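Playtesters wanted for Groltelell, a puzzle adventure from Aster

We are Aster, a small studio making games for PC and handheld. For the last three years we have been working on Groltelell, a single-player puzzle adventure about a mapmaker's apprentice who must find her way home through a valley where the paths change each night. The game is now playable from the first chapter to the last, and we need people from outside the studio to play it and tell us what they think.

We are looking for 15 playtesters for a closed test in November. The test is done from your own home, on your own computer.

What we ask from you

You will play the whole game, in your own time, during four weeks. Most of our team needs nine or ten hours to finish it, but we know the solutions, so please expect that it will take longer. After each chapter there is a short form with questions. We want to know where you got stuck, which puzzle felt unfair, and if you understood what the characters wanted from you. At the end there is a video call of 60 minutes with one of our designers.

You do not need to be good at games. It is more useful for us if you play with patience and write down your thoughts while they are fresh. A few notes in simple words are enough – we do not correct anybody's grammar.
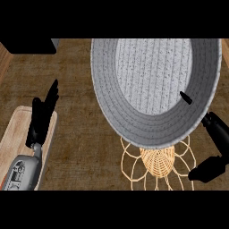

We would like to have a mixed group. Five places are kept for people who play puzzle games every week, and five for people who have finished fewer than three games in their life. The other places are open to all. We are also glad to hear from players who use subtitles, remapped keys or a one-handed controller, because these options are new and have been tested only by ourselves.

Who can take part

You must be 18 or older and able to read English without much effort. Your computer should run Windows 10 or later, with 8 GB of memory. A controller is welcome but not required. You will be asked to sign a short agreement that you do not stream the game or share pictures of it before the release.

What you receive

Each tester who completes the forms and the call is paid 600 euros by bank transfer, within 30 days after the call. If you must stop in the middle, please tell us – we pay for the chapters you have finished. You also get a copy of the game at release and, if you wish, your name in the credits.

How to apply

Send an email to Gervásio Vieira through the contact page of our website, with the subject "Groltelell test". Tell us which games you played lately, what computer you have, and one thing in a game that made you stop playing. Half a page is enough. Please do not send a CV.

The last day to apply is 28th August. We answer every message, also when the answer is no, but it can take us up to two weeks.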